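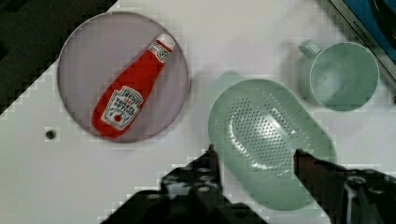
*Ketchup and the green colander, out on the table.*

# Sloppy Joes for a Full Table, Made the Day Before

I have been making this recipe since my oldest was in kindergarten, and it has changed so many times that I finally sat down and wrote the thing out properly. Hatsue Takeda from our Sunday supper group has asked me for it twice now, and both times I told her "oh, just brown some beef and go by taste," which was no help to her at all. So, Hatsue, this one is yours!

It makes enough for 6 hungry people, with a little left over for somebody's lunch.

## What you'll need

- 2 pounds ground beef (I like it a bit fatty, and we drain it anyway)
- 1 large yellow onion, chopped small
- 1 green bell pepper, chopped small
- 3 cloves garlic, minced
- 1 cup ketchup
- 2 tablespoons tomato paste
- 1 tablespoon yellow mustard
- 1 tablespoon brown sugar
- 1 tablespoon cider vinegar
- 2 teaspoons Worcestershire sauce
- 3/4 cup water
- Salt and black pepper
- Soft buns

## Brown the beef

Get your biggest skillet good and hot before the meat goes in. Mine is an old Bundell that my aunt gave me when she moved to her apartment, and it is heavier than I'd like, but it holds its heat. Press the beef down flat and leave it alone for four minutes. I know it's tempting to stir! Let it get a real crust, then break it up and cook until you don't see any pink.

Drain off most of the fat into a can or a jar (please, not down the sink) and scoop the beef into a bowl.

## Soften the vegetables

Put the onion and pepper in the same skillet with a pinch of salt and turn the heat down to medium. Give them eight minutes or so, scraping up the brown bits as you go. Add the garlic for the last minute. If the pan looks dry, a splash of water will loosen everything up nicely.

## Simmer

Stir in the tomato paste and let it cook until it darkens a shade. Then add everything else except the buns, put the beef back in, and bring it up to a gentle bubble. Turn it to low, set the lid on crooked, and let it go for 30 minutes. Stir it when you walk by.

Taste it now. My first try at this was much too sweet, and my friend Adjoa Akolgo talked me into cutting the sugar in half and adding the vinegar, and she was right (she usually is, about food). If yours still tastes sweet, add another teaspoon of vinegar before you reach for the salt.

## Let it rest overnight

Spread the meat in a shallow dish so it cools quickly, cover it, and get it into the fridge. The next day it will look stiff and a little sad. Put it back in the skillet with a quarter cup of water over low heat and it will come right back, and be better than it was. Make sure it's steaming hot all the way through.

Toast the buns, cut side down, in a little butter. I skipped this for years and had soggy bottoms every time.

## A few notes

**Freezing:** It keeps well for three months. I freeze it flat in bags, without the buns.

**Turkey:** Works fine, but add a tablespoon of oil at the start.

**Spicy:** Half a chopped jalapeño with the onion is plenty for us. My brother-in-law uses two.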